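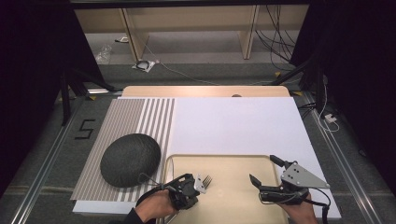
Refugio Zepeda wrote in to say that rubbing alcohol took the print right off the face buttons of an old Ventura pad, and that the page on cleaning controllers ought to warn people. Fair enough. The earlier version said "alcohol on a cotton swab" and left it there, so the whole page has been redone, with the parts on cables, discs and storage brought in from the other page.

Game Room Tips: Cleaning and Storing Controllers, Consoles, Discs and Cables
Updated 08/08/2024

Controllers: the outside

Turn the controller off and unplug it. If it takes loose batteries, take them out first and look at the contacts while the door is open. White or green crust means a battery has leaked. A swab barely damp with white vinegar will lift it, followed by a second swab with plain water, and then leave the door open overnight.

For the shell, use a microfiber cloth dampened with water and one drop of dish soap. Wring it out until you can't squeeze anything more from it. Wipe the grips first and the face last. The grips carry most of the dirt and you don't want to drag it up around the sticks.

The seam where the two halves of the shell meet collects a gray line of hand grease and dust. A wooden toothpick is the tool for this. Run it along the seam at a low angle and wipe the tip on a paper towel every inch or so. Don't use a metal pick or the corner of a knife. A plastic toothpick is all right but it bends, and you end up going around twice.

Printed buttons: water and soap only. Molded buttons, where the letter goes all the way through the plastic, can take alcohol. If you can't tell which you have, treat them as printed. Rubberized grips should never get alcohol at all. It turns them tacky within a few months and there is no going back from that.

Controllers: the sticks

Most sticks that feel gritty have crumbs and skin dust packed under the dome. Push the stick all the way to one side and hold it there. Brush out the gap you have opened with a dry, soft toothbrush. Turn the stick a little and repeat until you have gone all the way around. Hold the controller upside down while you do it so the dirt falls out and not in.

Canned air is useful here but keep it upright and use short bursts. Tilting the can sprays propellant.

If the character on screen walks by itself when you aren't touching anything, cleaning may or may not help. Try the calibration screen in the console settings before you spend money. I have had one pad come back after a good brushing and two that didn't. Replacement stick modules are cheap, but on most pads they are soldered in, and that is a job for somebody who already owns an iron and has used it.

The console itself

Dust is what makes the fan loud. Vacuum the shelf around the console before you touch the console, otherwise you stir it all up and the fan pulls it straight back in. Then shut the console down completely, not to sleep mode, and unplug it at the wall.

Use a clean, dry paintbrush, the two-inch kind for window trim, on the vents. Brush toward the vacuum nozzle, with the nozzle held an inch or so away. Don't press the nozzle against the vent. Fans can spin faster than they were built for if you do, and it is hard on the bearings.

Leave a hand's width of open space behind the console and on whichever side the air comes out. Closed cabinets with glass doors look tidy and cook whatever is in them. If you have one, open the doors while you play. If you never remember to, take the back panel off. It is usually held on with small nails that come out with a butter knife and some patience.

How often depends on the house. With a dog and carpet, once a month is not too much. In a place with bare floors and no pets, every season will do.

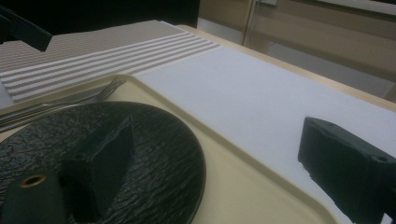

Yatziri Becerra asks whether it is safe to lay a console on its side if it won't fit upright with that much space around it. For most of them, yes. Look for rubber feet on both the bottom and one side. If there are feet on the side, it was meant to go that way. If the stand that came with it is missing, four stick-on felt pads will lift it enough for air to get under. Don't change its position with a disc inside and spinning. That is how you get a ring cut into the disc, and a ring is the one kind of scratch that won't polish out.

Discs

Hold by the edges and the center hole. Everyone knows this and everyone stops doing it at some point in the evening.

For fingerprints, breathe on the disc and wipe with a microfiber cloth from the center straight out to the edge. Never in circles. If breath isn't enough, use a drop of dish soap and lukewarm water, rinse, and pat dry. Paper towels and T-shirts both leave fine scratches, paper towels more so.

Toothpaste on scratches is an old tip and I don't recommend it for newer discs. The old ones had a thicker layer of plastic over the data. The newer kind have a very thin one with a hard coating, and once you have rubbed through the coating the disc is finished.

Keep cases standing up like books. A tall stack laid flat bends the bottom cases, and the hub teeth break off. If the teeth are already gone, move the disc to an empty case from the thrift store.

Cartridges

Contacts get dull. A cotton swab with a little rubbing alcohol, run along the contacts in one direction, then a dry swab after it. Let it sit with the contacts facing up while you do the next one. Blowing into the cartridge puts moisture on the metal, and over the years it leaves a bloom that is harder to get off than the dust was.

Labels that are lifting at one corner can be put back down with a glue stick and a night under a heavy book with waxed paper in between. Don't use superglue. It fogs the ink.

When I finally sorted the cartridges in our hall closet there were 386 of them, with loose ones in shoeboxes and a good many doubles. I went through them in batches over a couple of weeks. Set up the swabs, a saucer for the alcohol and a dish towel to lay them out on, and do a batch while something is on the radio. Almost 66 of them wouldn't start before cleaning. After it, seven still wouldn't, and those went to the shop in Lerkside for parts.

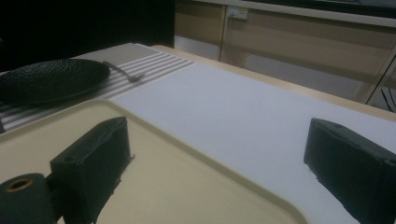

Sławomir Ostrowski disagrees about the glue stick and prefers a thin coat of white school glue put on with a fine brush, on the grounds that glue stick dries out and lets go again after a few summers. He may be right. Mine have held so far, but they live in a closet that stays cool. If yours are in an attic, go with the school glue.

Headsets

Ear pads come off more often than people think. Most are held by a lip of fabric or by a twist lock. Pull gently at one edge and see whether it gives. If it doesn't, look up your model before you pull harder.

Fabric pads can be hand washed in cool water and a little laundry soap, pressed in a towel and left to dry flat for a full day. Fake leather pads should only be wiped. Once they begin to flake there is nothing to be done, and the flakes get everywhere, so buy new pads. The ones sold under the Skasach name fit a lot of the cheaper headsets and cost less than a takeout lunch.

The foam ball on the microphone can go in with the washing. Squeeze it out, don't twist it, and let it dry all the way through before you put it back.

Hang the headset up. A wooden coat hook screwed to the side of the desk will do. Leaving it on the desk with the pads squashed under its own weight wears a flat spot in the foam. Don't hang it by the cable.

Cables and charging

Coil cables loosely, in the direction they want to go. If you wrap one tightly around the controller, it will fail at the point where it leaves the plug, and it will do so in the middle of something.

Label both ends. Masking tape folded over into a flag works, with the name written in ballpoint. Felt tip smears when your hands are warm. Bread clips work too if you have been saving them.

One charging spot for the whole household saves a lot of arguing. Ours is a desk file sorter, the wire kind meant for envelopes, with a controller in each slot and a power strip fixed behind it with hook-and-loop tape. Trendisard makes a charging dock that does the same job and looks better, but it only takes two pads and
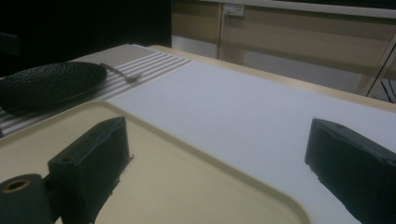 the lights on it are bright enough to need a square of electrical tape if it sits in a bedroom. The file sorter has no lights, takes whatever you put in it and came out of a drawer.

Rechargeable packs that sit unused for a long time should be put away about half full. Check them every few months. A pack that has swollen, so that the battery door won't sit flush, should come out of the controller and go to a battery drop-off. Don't put it in the kitchen trash and don't try to flatten it.

Sticky desks and mouse mats

Cloth mats can be washed in the sink or the bathtub. Cool water, dish soap, a soft nail brush. Rinse until the water runs clear, roll the mat in a bath towel to press out the water, and dry it flat. Tumble drying will make the rubber back curl. Hard mats only need a wipe.

If you spill soda on a keyboard, unplug it at once and turn it upside down over a towel. Leave it that way overnight. After that, take off the sticky keys one at a time with a bent paper clip on each side and wash them in a bowl of soapy water. Take a photo of the keyboard first. My set is missing one key and has been ever since I emptied the bowl without looking.

Putting things away for the summer

Crescencio Serrano keeps one console at a cabin and packs it up in September. His list is short: discs out of the drive, batteries out of everything, console in a cotton pillowcase inside a lidded plastic bin, cables in a separate bag on top. No plastic wrap directly on the console. He puts in a packet of silica gel from a shoebox and leaves the bin on a shelf off the floor.

When it comes out again, let it stand in the room for a few hours before you plug it in, longer if it has come from somewhere cold.

Next to be redone is the page on arcade sticks and steering wheels. Braulio Salinas has sent 11 tips for it already, mostly on clamping a wheel to a table without marking the wood, and I am trying those out on the old kitchen table first.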